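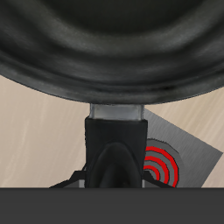

July 6, 2021
The film without its hero

I read the news on my phone before breakfast, and then my tea got cold. Drakos has left "Wura". The studio, Prinix, put out a statement of four lines. It says that both sides "wish each other well" and the shooting will start in December as planned, with a new lead actor. There was no name for the new one.

I have waited for this film for two years. The first part I saw three times in the cinema, once alone, and I still know the songs. So maybe I am not a fair judge. But it seems to me strange to take the man out of the story when the whole first film ended on his face at the train window. Who will get off that train now?

Under the statement there were already 1407 comments. When I looked again after lunch there were 1656. I read too many of them. Half of the people say he asked for more money, the other half say he did not like the script. One woman wrote that her cousin works in costumes and he had a fight with the director. Everybody has a cousin.
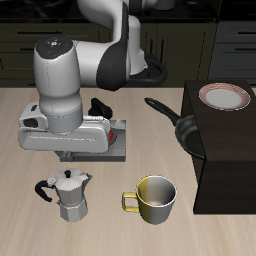

The arm over the burner, with the red ring glowing.

Rukhsana Tanoli called in the evening and we talked for 40 minutes, only about this. She is on the side of the studio. She says he came late to everything in the last film, and that Aka should get the part, he is younger and he can really dance. I said dancing is not the point in "Wura", it is a sad film. She laughed at me - she thinks it is a comedy. We have been friends for so long and I did not know this.

She also told me that Drakos has posted one thing only, a picture of his dog, without words. I went to check and it is true. It is a nice dog. I do not think it means anything, but people are writing under it as if the dog gave an interview.

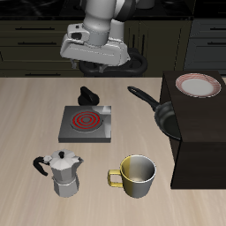 Later, before sleep

I put on the first film again, only to hear the song from the station. I wanted to stop after it and I watched until the end. He is good in it. I had forgotten how little he speaks in the last part, he only looks at his hands and at the door.

If they take Aka, I will still buy a ticket, I know myself. Tomorrow I must get up early for the dentist, and I have not ironed the blue shirt.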